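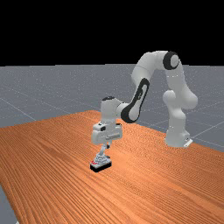 *Side camera, gripper down at the small part, robot base on the right.*

**Ticket:** arm hovers or drifts off after reset, no error in the planner log
**Component:** Gukura (perception), Skemia (planner and control loop)
**Opened by:** me, for Kyu-ri Cha
**Status:** fix merged, one leftover item open

OK so, starting this log on Friday morning because Kyu-ri's eval run came back looking weird and I'd rather write as I go than try to remember it all on Monday. She ran 200 episodes overnight on Wan (the big workstation, not the laptop) with the August build of Skemia. In 21 of them the arm reaches its pre-grasp pose, sits there, and then either times out or wanders off toward a bit of bare table. No exceptions, no joint limit warnings, planner says everything is fine!

## What I tried first

My first guess was the controller, because it's always my first guess. I replayed one bad episode with the same seed and dumped joint commands and joint states side by side. They match. The arm goes exactly where it's told to go, it's just being told to go somewhere silly.

Second guess was inverse kinematics flipping to a different elbow solution near the pre-grasp pose. Deming Dai had a fix for that sitting in a branch, so I merged it locally and reran the bad seeds. Same stalls, same episodes. (His fix is still good and should go in, just not under this ticket.)

So then I turned on the pose overlay and looked at what Gukura was publishing. That's where it got interesting:

```
[gukura] target: source=wrist conf=0.93 age=0
[gukura] target: source=wrist conf=0.93 age=0
[gukura] target: source=wrist conf=0.93 age=0
```

Confidence that never budges by even a hundredth, and age always zero. Real detections jitter, at least a little. I pulled the wrist stream for those same steps and there's just the empty gripper in the corner and wood grain everywhere else. No target in view at all, and we're publishing a very confident pose for it. 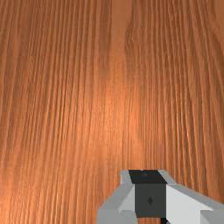 ## Cause, part one: the latched pose

Gukura keeps the last good wrist detection so that a short dropout doesn't make the target blink in and out. Fine, I like that, I wrote half of it. But the latch gets cleared in `on_reset()`, and `on_reset()` is only called when the scene is rebuilt from scratch. Shuzhen Kong sped up resets a while back by swapping the object and teleporting the arm home without a rebuild (huge time saver, please don't revert it). So the fast reset path never clears anything.

The age field makes it worse. It gets restamped every time the message is republished, and the publisher runs at the control rate, 20 Hz. A pose left over from the previous episode looks brand new forever.

To reproduce:

1. Start with fast resets enabled.
2. Run one episode to a clean finish so there's something in the latch.
3. Reset with a target placement outside the starting wrist view.
4. Watch `age`. It stays at zero while the wrist view has no target.

I did this with the small peg part, the one on the black base with the little red label. It's a nice one for testing because the peg sticks straight up and a bad pose is really easy to spot in the front camera overlay.

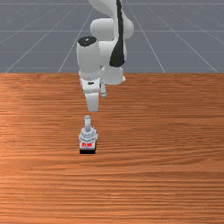 The change itself is tiny. I moved the latch clear into the common reset hook, so both paths go through it, and the age is now computed from the stamp of the image the detection came from:

```
def on_any_reset(self):
 self.latched = None
 self.last_image_stamp = None
```

Skemia also gets a guard now: if the target is too old, the planner falls back to the front camera pose and logs a warning. Before this it would accept anything as long as the confidence was high. Jianguo Xue reviewed it and asked for the threshold to be a config value, so it's `max_target_age` in the planner section. Default is what I had hard-coded.

Reran the bad seeds with the fix. All the peg part ones now go through. The rocker ones mostly do, but a couple still ended up with the gripper beside the switch, and by then I was pretty sure I had a second bug and a headache.

## Cause, part two: targets that are only partly in view

I spent longer than I want to admit looking at timestamps for this one. The camera runs at 30 and control at 20, so I figured we were pairing an image with the wrong joint state and getting a shifted pose. I forced both to 20, reran, and the offset stayed put. It was always in the same direction too, inward from whichever image border the target was near. That's not what a timing problem looks like. 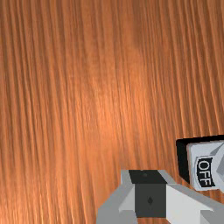 The detector gives us a box, and we've been using the center of that box as the center of the target. Works great until the target runs past the image border. For the switch at the right edge, the "OFF" oval and the left part of the paddle are in view and the remainder is outside, so the box stops at the border and its center lands too far left. Depth looks fine, orientation looks fine, only the position is pulled in. And the score is high because that label is such a strong feature! So the age guard from part one doesn't help at all, the detection really is fresh.

For now I've done the boring thing. Any box that touches the image border gets `partial=true`, and Skemia won't use a partial target for the final approach. It'll use it to decide which way to move the wrist, then ask again once the whole thing is in view.

```
[gukura] target: source=wrist conf=0.91 age=1 partial=true
[skemia] partial target, recentering before approach
```

## Where it stands

- Latch clear on both reset paths: merged.
- Age taken from the image stamp: merged.
- `max_target_age` in config: merged, and if you keep your own config file you'll need to add the line yourself.
- `partial` flag: merged, on by default.
- Full rerun on the same seeds: queued on Wan, Kyu-ri has the job.

Still open: the recentering move is slow, and it can go back and forth when the target is close to two borders at once. Shuzhen thinks we should fit the switch model to the visible edges and skip the extra move, which sounds right to me, but I'd like to see it as its own ticket.

One more thing for the Radmont folks who pull from our nightly: if you parse the Gukura log lines with a regex, the new `partial=` field comes after `age=` and is only printed when it's true. Ping me if that breaks your dashboard and I'll print it always.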